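Bench notebook, toy intake and surface cleaning
Continued from previous page

Crate 111 carried over. Gudik detergent made up fresh at the usual dilution, label on the bottle, old batch poured out. Distilled water for the rinse. Cotton swabs restocked. The Bustos melamine pads are to stay in the drawer until further notice: they take the shine off anything coated, and I have now found two past entries where they were used on silver plastic with no note of the finish beforehand.

Aim of this session is to settle the inspection routine for moulded parts with grooves and for curved reflective parts. Both types keep coming back from the second check with different grades depending on who looked at them. Ilham graded last month's lot and I graded the one before, and the two sets can't be compared.

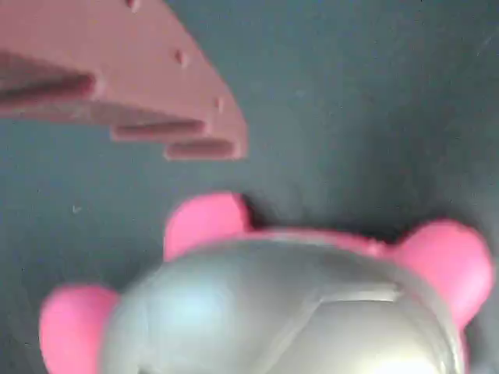 Flasgate, 14 January 2026

Room 29 degrees at the start, blinds down on the window side. Inspection on the dark grey surface. It needs a wipe, there are smudges on it and the odd pale speck, and I want it clean before any loose flakes are logged as coming off a toy. It is still the best background we have for pale and silver items. Less good for the darker side of the reddish-brown piece, where the shaded grooves and the background are close in tone.

Reddish-brown piece, plastic. Fan-like flat face with a curved rim, stepped underside. Logged under "loose part, parent item unknown". The set it came from isn't identified and I have stopped guessing. Points to record for a match:

– stepped profile, three ridges with deep grooves between them
– small round dimples along the rim, evenly set. Probe one for depth before calling them holes
– colour: dusty terracotta in good light. Our drop-down offers "red" and "brown". Put brown, with the rest in the comments field

Grooves are the slow part. A flat cloth bridges from ridge to ridge and never touches the bottom. Method for now: swab, barely damp, one pass along the groove, turn the swab, second pass. Dry swab after. Do not soak until the dimples have been probed, in case any of them open into a cavity. Water trapped behind a moulded face takes days to come out and then marks the storage bag.

Grade for this type is to be given on the flat face and the grooves separately. A single grade hides too much. Ilham had been averaging the two, and I had been grading on the worst area, so her figures run higher than mine all the way down the sheet. Going forward: face / groove, in that order, with a slash.

Second type, reflective and curved. The silver ball is the useful one to work on because it has nearly everything that causes trouble: metallic-looking finish, panels in the soccer pattern, recessed seams with thin ridges along them, and printing. Under the lamp the glare sits on the panel you are trying to read and washes it out. Shading at the curve then looks like dirt. At least one of my old entries says "grey staining, right side", and I would like to see that item again, as I suspect I wrote up a shadow.

Check by turning the item and leaving the lamp where it is. A mark in the finish moves with the ball. Glare and shading stay put. This should be written at the top of the sheet.
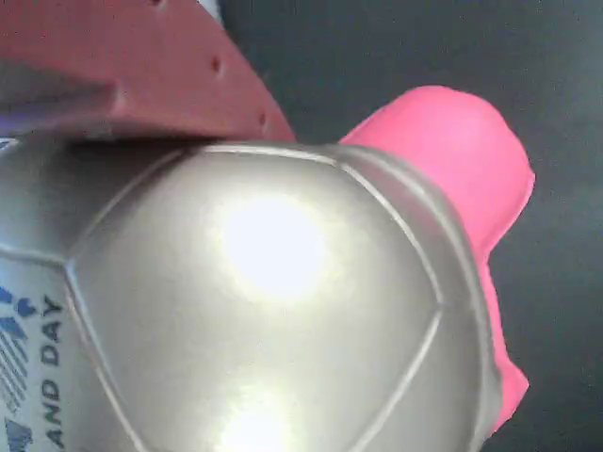 Colour is also hard to call on this finish. It picks up beige and a trace of green from whatever is near it, and a yellowed coating would be easy to miss or easy to imagine. No colour grade on silver items unless they have been looked at with a white card on each side. Ilham disagrees and thinks the card adds another reflection to argue about. She may be right. We will try it both ways on the next lot and compare.

Printing: dark capitals, the run transcribed on the sheet is AND DAY. Transcribe only what is legible at the position being inspected, then turn and continue on a new line. Do not fill in the wording from memory or from a catalogue. An item was listed under the wrong name in April for exactly that reason and it took a while to undo.

No detergent on any lettering before a spot test. Test on the edge of one letter, damp swab, light pressure, 2 minutes' wait, then look at the swab and not the letter. If there is colour on the swab, stop and tag the item "dry clean only". Seams can be done with the same swab method as the grooves, working towards the corners where the panels meet and lifting off there. Dragging across a ridge is what wears the finish first, judging by the older silver stock on the Didska shelf, where the panel centres are fine and the ridges have gone dull.

Storage. Silver items go in tissue, then bag. No bare contact with other hard plastic, and that includes loose parts with corners or steps. The brown piece gets its own small bag with the crate number on the outside.

Sheet changes to make:
– add face / groove grade
– add tick box for "turned under lamp"
– more room for lettering, present line is too short
– colour list needs at least a terracotta and a proper silver-grey

Vaughan Henare asked for a throughput figure. With the routine as above I would plan on around 17 pieces in a session for mixed stock, fewer if there is much lettering. The old number assumed one wipe and a glance, and should not be quoted.

Open:
Probe for the dimples, the fine one is missing from the roll. Ask Ilham.
Second lamp or a diffuser? A diffuser is cheaper and the arm clamp will take it. Try tracing paper first.
Old "grey staining" item, find the crate and recheck.
Wipe down the bench surface before next use.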